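Home Lists Archive Threads Help
Search this list Go

[cikix-users] Gestden network trial, site access and SIM orders

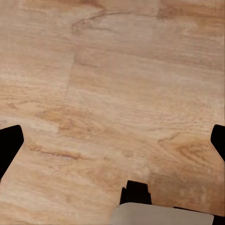

Wood-grain surface, rendered from above

20/02/2019

The Sernanach site is now on the Gestden network. We fitted the second modem this morning and both units registered without a manual reset. The Cikix firmware needs to be the current build, as the older one drops the data session when the unit changes mast.

On the questions from last week:

> Do we have to order the SIMs through Hidayat, or can
> each site set up its own account? We have 4 aircraft
> and would like one bill if possible. Also, is there any
> limit on how far out we can fly on the new plan?

Order through Hidayat. They hold the business account and will put all 4 on one bill. If you already have SIMs from another supplier, keep them until the contract runs out – there is no credit for handing them back early.

The plan sets no distance limit. Your flying permission still does, so please don't treat mobile coverage as leave to go further. We logged 686 minutes in the air on the trial and lost the video link on two flights, both behind the quarry. Control stayed on the radio link each time.

Video is set to drop to a lower rate when the signal is weak. It can take up to 2 minutes to come back to full quality, and you can't force it from the ground station yet. A fix is planned for April.

Please send SIM orders to the list address with your site name in the subject line.

Sernanach site desk

Related threads
Re: Modem bracket and cable lengths
Cikix firmware: how to check your build
Battery storage over winter
Gestden coverage map, northern sites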